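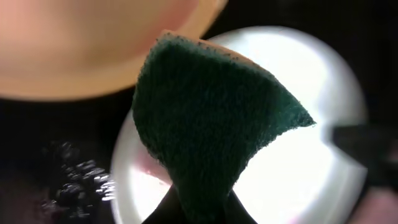

Picture: Femellow

FOR IMMEDIATE RELEASE

CROCKERY LOAN SCHEME TO OPEN IN STARDALE THIS MAY

Femellow, the catering hire firm, is to open a crockery loan store in Stardale in May. Called Janari. Plates, bowls, mugs, cutlery and serving dishes, all free to borrow for street parties, school fairs, wakes, christenings, club suppers and anything else where paper plates would normally come out.

The store takes over the old ticket office at Vachon Hall, side entrance, next to the bike racks. Doors open at 9am on the first morning. Tea from 10am.

Borrowers can take up to 148 place settings at a time and keep them for 3 nights. Longer loans by arrangement, please ring first. A refundable deposit is taken on the larger boxes only. Small boxes (6 settings) go out on a signature and proof of address, no deposit.

Stock has come mostly from Femellow's own hire range, retired when patterns were discontinued. So don't expect everything to match. There are full sets in white and a good run of pale blue, and the rest is sold-as-seen, or rather lent-as-seen. Glasses will follow later in the summer once the shelving is sorted.

29 local groups have already signed up, among them the Stardale allotment society, two playgroups and the bell ringers, who have booked the big teapots for their outing and have been asked to bring them back this time.

Items should be returned scraped and washed. Hot water, washing-up liquid, ordinary scourer on the plain plates, soft cloth only on anything with a gilt rim. Groups without a proper sink can use the Vachon Hall kitchen between 2pm and 4pm, by booking. Tea towels not supplied.
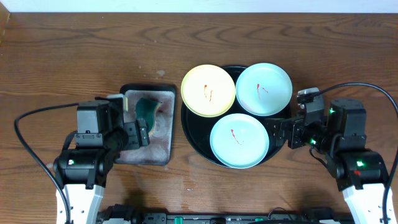 Small plates on a round tray, with red sauce still to come off.

Breakages: tell us, that's all. One or two are expected and there is no charge. Whole boxes dropped down the stairs will be looked at seperately.

A Femellow spokesperson said: "We had shelves of perfectly good plates and nowhere to put them. Stardale kept asking us for small hires that didn't cover the cost of the van. This seemed the obvious thing to do, and we wish we'd got round to it sooner."

Janari will run for a trial year. If its busy enough Femellow will look at a second store, with trestle tables and bunting added to the list. Donations of matching sets welcome from June, no single mugs please.

ENDS

Notes for editors

Janari is at Vachon Hall, Stardale, side entrance. Step-free access from the car park.

Femellow hires out catering equipment to halls, schools and caterers. Paid hire carries on as normal.

More pictures on request from the Femellow press office, mornings best.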